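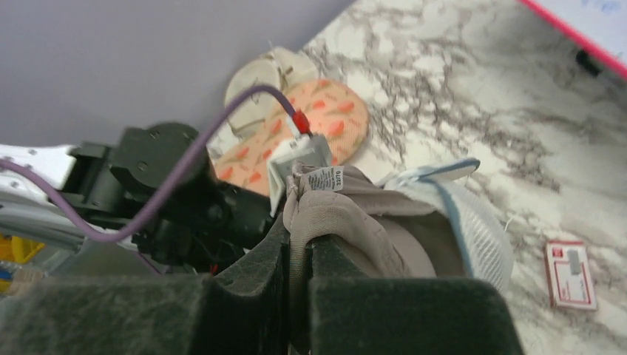
Visit to the Hubmann textile handling lab, September

The second half of the visit was given over to a fault. Hubmann had offered to show us either the sorting line or the incident from the previous month, and our group asked for the incident.

Reto Oberholzer, who runs the test cells, took us through it at cell 3. The arm there picks single garments from a mixed pile and sets them down for folding. The job is harder than it looks from the walkway. Cloth gives the fingers very little to close on, and items lying against each other tend to travel together. The control software is Guvton, a package Hubmann wrote in house and now licenses to two laundries.

The fault was a false release. During a long run the gripper opened in the middle of a transfer, closed again on nothing, and carried on to the drop point as if the garment were still held. The controller logged a normal pick. The run had a target of 2,000 cycles and the error showed up 17 times before an operator, Andri Plattner, stopped the cell by hand. On the last of these the arm went back for a second item while the first was lying across its own path, and the cloth wound itself into the wrist.

No one was hurt. Plattner's account, which Oberholzer read to us from the shift log, is short: he heard the motor note change, hit the stop, and then found that the wrist stayed under torque for a few seconds longer than it should have. That delay is what turned a nuisance fault into a reportable one.

Two causes were found. The first was in the cable to the gripper. The lead had been routed with too little slack, and at one extreme of wrist rotation it pulled sideways on its plug. Contact dropped out briefly, the gripper board restarted, and on restart its default state was open. Ingeborg Auer reproduced this on the bench for us with a spare board and a length of cable. It took her three tries to get the dropout, then it came every time she bent the lead past the same point.

The second cause was in software. Guvton treated the board's first message after a restart as confirmation of the last command sent. The last command had been "close", so the system recorded a closed gripper and a held garment. Finger position was available on the bus and was not being read.

The slow stop was a separate matter, a ramp-down setting left over from commissioning. Auer was blunt that it should have been caught at acceptance.

Changes made so far, as given to us:

Longer service loop on the gripper cable, with a strain relief from Edier at the connector.
Board default on restart changed from open to hold.
Finger position checked before and after every transfer.
Ramp-down shortened and added to the start-of-shift test.

The cell has been back in use for 7 weeks with no repeat. Jonas Lanz asked whether "hold" is the right default if a hand is in the gripper – a fair question, and one Oberholzer did not fully answer. Grip force is limited, he said, and the fingers can be pushed apart by hand with the power off. Whether that is enough with the power on is still being tested.

We were not able to see the cable change on the second site at Grukine, where two older cells still have the original routing. They run at reduced wrist rotation until parts arrive. Florian Kofler has the bench measurements and will send them to anyone in the group who wants them.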